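4.2 What we bought, and in what order

When we started planning this setup in December, I had a spreadsheet with one big line on it: two robot arms, and everything else squeezed into whatever was left. I'm glad we slept on that! We flipped the order and spent first on hand-held gripper pairs from Stondura, because a person can record a packing task with those long before any arm shows up (our arm quote from Fekon came with a long wait anyway). Each pair cost us $688, and we budgeted for spare cables on top, which I'd do again without thinking twice.
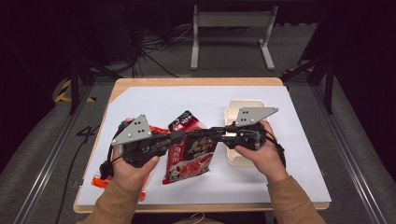
Figure 3. Bimanual recording with snack bags and a cream-colored tray.

The table side of the budget was small but fiddly. I put down $80 per station for boards, trays and snacks, and we went over it at the Lacson site, mostly on snacks (bags get crumpled and have to be swapped out). Operator time was the line I got most wrong. I had planned on 40 hours of recording, and training new people ate roughly 10 of those before we kept a single take. Humomon, who handled our purchasing, now asks for training hours as their own line, and I think that's fair.

We still want the arms, of course. But the order is now sized from the tasks we've recorded, and it's a smaller order than the one I first typed in. Maintenance costs for the arms are left to Section 5.

Filed under: Equipment & Planning
Posted 2019-09-02 | Contact the authors | Back to top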